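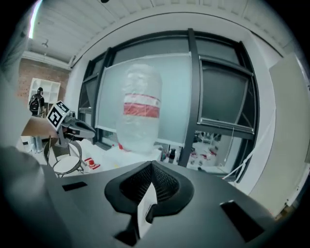 Killow 2 review: demonstration tooling for small teams

Killow is a desktop program for turning recordings from hand-held grippers into training data for manipulation policies. It takes the video, works out where each gripper was from the video and the marker cubes, cuts the session into episodes and writes them out in a form a training script can read. Version 2 came out in July. I have used it since then as the main tool on our two-handed work, mostly wrapping, bagging and moving bottles.

We had been using Cimeo for the same job and a pile of our own scripts for everything Cimeo left out. I paid for one seat of Killow from our normal budget.

Installation

It installs from a single download and wants a graphics card with 10 GB of memory. It will run with less, but the tracking stage drops to the processor and a short session takes most of an afternoon. There is a Linux build and a Windows build. I used the Linux one throughout.

Setting up a new pair of grippers means telling Killow which marker patterns are on which cube, the printed size of the markers, and the lens model. The lens step is good. You wave a printed board about, the program shows which parts of the view still need covering, and it stops when it has enough. With very wide lenses Cimeo used to give us straight lines that bent near the edges even after calibration. Killow handles these lenses properly and I have not had to redo a calibration yet.

The marker step is less good. If you type the size wrong, nothing warns you. All your paths simply come out at the wrong scale. I did this once and found out when the arm stopped well short of a bottle.

Tracking

This is the main reason to buy it. Killow estimates the path of each gripper separately from its own camera, then uses any view of the other gripper's cube to tie the two paths together. In version 1 the two were only lined up at the start of a recording, and they drifted apart over time. Now they are corrected whenever one gripper sees the other.

For two-handed jobs this matters a lot. Holding a tube upright with one hand while the other pulls plastic round it needs the distance between the hands to be right, even if both are a little off in the room as a whole.

I put one large set through it, 2,372 episodes. Killow rejected 482 of them for poor tracking. I went through the rejected ones by hand, which I would not recommend to anyone with other work to do. Most deserved it: fast turns, a sleeve over the lens, long stretches facing a plain wall. A fair number were usable, and the threshold can be lowered per session if you would like to keep them.

Plain surfaces are still the weak point. White sheeting is hard because it has few fixed features and it moves when touched. Large windows are a smaller problem than I expected, though a blind being raised halfway through a session did break one map. Killow split the recording at that point and processed the two halves on their own. I would have liked a message saying so. I only noticed that the episode numbers started again.

The head view

Version 2 adds support for a third camera worn on the head. You load it next to the two gripper recordings and it appears as another track on the timeline. When both cubes are in view it gives a second opinion on where the hands are.
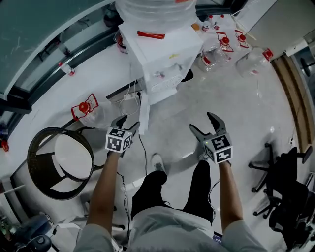 Head view with both grippers and their marker cubes.

I found this more useful for checking than for tracking. Scrubbing through the gripper video alone, it is often hard to tell what the other hand was doing. With the head track open it is obvious, and labelling goes faster. You can choose whether to include the head video in the export or keep it for review only. We keep it for review.

Time alignment between the three cameras is automatic and works from motion. It needs a few seconds of clear movement at the beginning. If everyone starts by standing still, it guesses, and it guesses badly. A manual offset box is tucked under the track menu, and it accepts fractions of a video frame.

Cutting and labelling

Episodes are cut from the opening and closing of the fingers, plus a pause length you set yourself. The default pause is too short for anything slow. I doubled it and left it there.

Labels are plain text with no fixed list. That sounds friendly, but with several people labelling you end up with "bottle", "water bottle" and "btl" in one set. My colleague Nomvula Tshabalala wrote a small script that checks labels against a file before export, and Killow will run a script like that as a hook. The hook system is well documented and is the part of the program I would miss most if we went back.

Export and training

Export is quick. You can pick the action format (absolute, relative to the last step, or relative to the start of the chunk) and the gripper width is stored as its own channel. Saved settings go in a readable text file, so they can sit in version control beside the training code.

I trained the same policy on the same recordings exported from Cimeo and from Killow. The Killow version was steadier in the two-handed parts, where the Cimeo one tended to let the hands creep together. On single-hand picks I could not tell them apart. If you only work with one gripper, I see little reason to change.

There is also a planning preview, which replays an episode on a model of your arm and marks any step the arm cannot reach. It caught a good many low reaches near the floor that a person does without thinking and our arms cannot. It only knows a short list of arms. Ours was not on it, and loading our own model took two attempts and an email.

Support and price

Support answered that email the next morning with a corrected file. The forum is quiet. The licence is per seat, paid yearly, and files stay readable if you stop paying, though you can no longer process new ones.

I also looked at Saarela and Fimex. Saarela does everything on its own servers, and we are not able to upload video from inside the building. Fimex is cheaper and has a nicer timeline, but treats the two hands as separate recordings, and joining them was left to me.

Good: two-handed tracking, wide lens calibration, hooks, readable settings.

Less good: no check on marker size, silent splitting of recordings, loose labels, short list of arms in the preview.

Four out of five. I have renewed the seat and asked for a second one. The marker size warning is said to be coming in the next update, and I will add a note to this page when I have tried it.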